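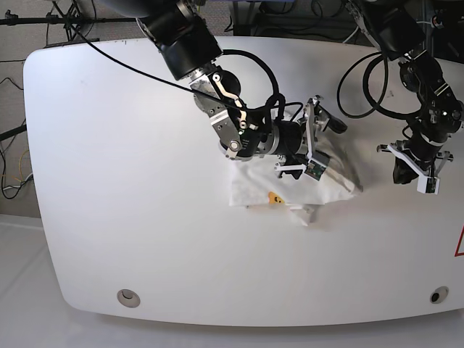 Section 4: Your first shirt

Okay, so the arms are bolted down, the cables are plugged in and you've gotten through the power-up checks in Section 3. If you haven't, go back and do those first, please! I'll wait. This section gets you from a pair of arms that wave politely to a pair of arms that can pick up a T-shirt and do something useful with it.

I'm writing this for the Purba two-arm kit with the Clallari software, which is what Sornholm ships as the standard bundle. If you bought the arms on their own, the steps are the same but your menus will look different, and you'll want Khairul Raju's notes at the back of the manual.

Before you start

You'll need a white or light-colored T-shirt (an old one, you're going to be mean to it), the small hex key from the parts bag, and an hour when you won't be interrupted. I like early morning, before anybody wants the table.

CAUTION: Keep your hands, sleeves, hair and lanyards off the table whenever the arms are enabled. The stop button goes where you can reach it without leaning over. I keep mine on the left and I've hit it more times than I'd like to admit.

4.1 Setting the table height

1. With the arms disabled, spread the shirt flat in the middle of the table.

2. In Clallari, open Workspace, then Surface, and press Teach.

3. Lower the right arm by hand until the gripper just touches the cloth. Press Save. Do the same with the left arm.

4. Press Check. Both arms will come down slowly and stop right above the surface. If one of them pushes into the table, hit stop and repeat step 3 for that arm only.

Note: Teach the height on top of the cloth. I did it on the bare table the first time, and the grippers went in hard enough to drag the whole shirt toward me. Two layers of cotton doesn't sound like much, but the arms care.

4.2 Gripper force

The force setting runs from zero up to 3000, and those aren't real-world units, so don't go looking for a conversion chart. It's just a dial with a lot of notches. Out of the box it's set to 280, and for a plain T-shirt that's a lovely place to start.

1. Open Grippers and pick the arm you want.

2. Leave the force at 280 and press Close with nothing between the fingers. You want a soft, even close with no buzzing.

3. Bunch up a bit of the shirt, put it under the gripper while the arm is disabled, step back, enable, and press Close again.
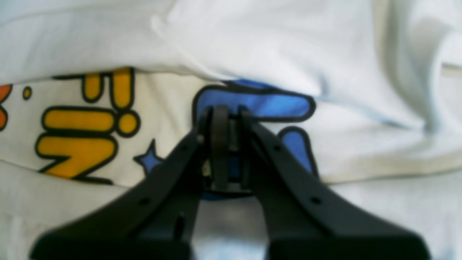
4. Use Lift to raise the arm a little. If the cloth slides out, go up in small steps and try again. If it holds but leaves a deep crease, come back down.

Shirts with a big print on the front are their own little adventure. The printed part is usually stiffer and a bit rubbery, so a setting that's perfect on plain cotton can feel clumsy over the design. Chantal Doucette on our support desk tells everyone to grab beside the print whenever there's a choice, and she's right, it saves a lot of fiddling.

CAUTION: Don't jump straight to a high force because one grab failed. You'll wear out the fingertips and you may put a hole in the shirt. (Ask me about my gray one!)

4.3 Practice grabs

Now the fun part. You're going to run a handful of grabs on a messy shirt, with both wrist views open on your screen.

1. Scrunch the shirt up and drop it on the table. Don't arrange it.

2. Choose Practice, then Single Grab. Start with the right arm.

3. Watch the wrist view as the fingers come in. You're looking for a fold standing up between the tips, with cloth on both sides.

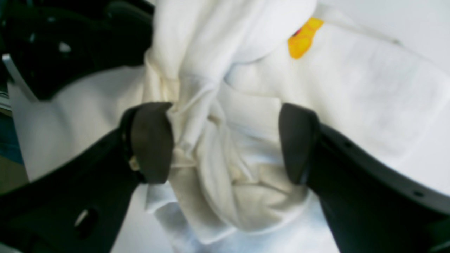
4. If you like what you've got, press Accept. If the fingers have only caught an edge, press Release and let it try again. Clallari keeps the ones you accept and bins the rest, so be picky.

5. Switch to the left arm and do the same.

6. When each arm has given you a few grabs in a row that you'd accept, go to Practice, then Both Arms.

Note: If both arms go for the same fold, they'll pause and a yellow message comes up. That's normal. Press Yield Left or Yield Right and carry on.

4.4 If something's off

Fingers close but the cloth stays put: the height is probably too high. Redo 4.1.

Wrist view is blurry: wipe the lens with a dry, soft cloth. Some blur on the far parts of the fabric is fine, the camera's meant for close work.

Cable catches on a joint: disable the arms, then reroute it with a bigger loop at the elbow. Azlan Jugah drew the routing diagram in Section 2 and it's worth following to the letter.

Error 2 on startup: one gripper didn't find its home position. Turn the power off, open the fingers gently by hand, and turn it back on.

Save your settings under a name you'll recognize (mine's "tshirt good") before you move on to Section 5, Folding.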